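Tabletop Manipulation Practice Group
Minutes, July 2022
Chair: Zulkifli Nasution
Sites represented: Leltton, Penmont, Ruchti

1. Previous minutes
April minutes accepted with one correction: item 4 should read "tool clearance," not "tool clearing."

2. Speed limit for pushing tasks
Penmont asked that the limit apply to the tool tip and be checked at the start of each shift. Agreed. Operators log the value before the first run. Runs without a logged value are to be excluded from the Aris benchmark.

3. Reset procedure
Ruchti reported 199 runs under draft 7 of the procedure. In 20 of these the start layout was not confirmed before motion was enabled. The draft does not say who confirms. Wording to be changed to "the operator at the station."

4. Start layout
Discussion of whether blocks may touch at the start. Leltton prefers a minimum gap; Ruchti considers this too restrictive for push-only work. No decision. Agreed for now:
-- blocks near the perimeter, center of the board clear
-- tool raised off the board before enable
-- board fixed to the table, fasteners checked daily

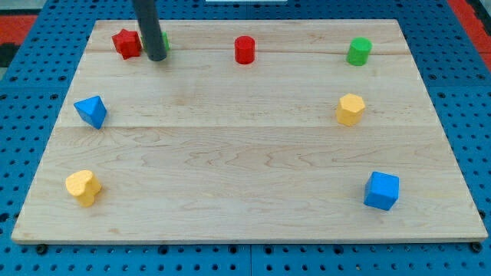 Fig. 1. Push-only station, blocks set out near the board edges, rod tip just above the surface.

Nasution noted that a block behind the rod can be hard to identify from the operator's view. Penmont to draft a line on checking color and shape from a second position.

5. Actions
Ruchti: revised wording for item 3.
Penmont: second-position check, half a page at most.
Leltton: gap proposal with data from 20 runs.

6. Next meeting
Date to be circulated. Comments on draft 7 go to the chair in writing.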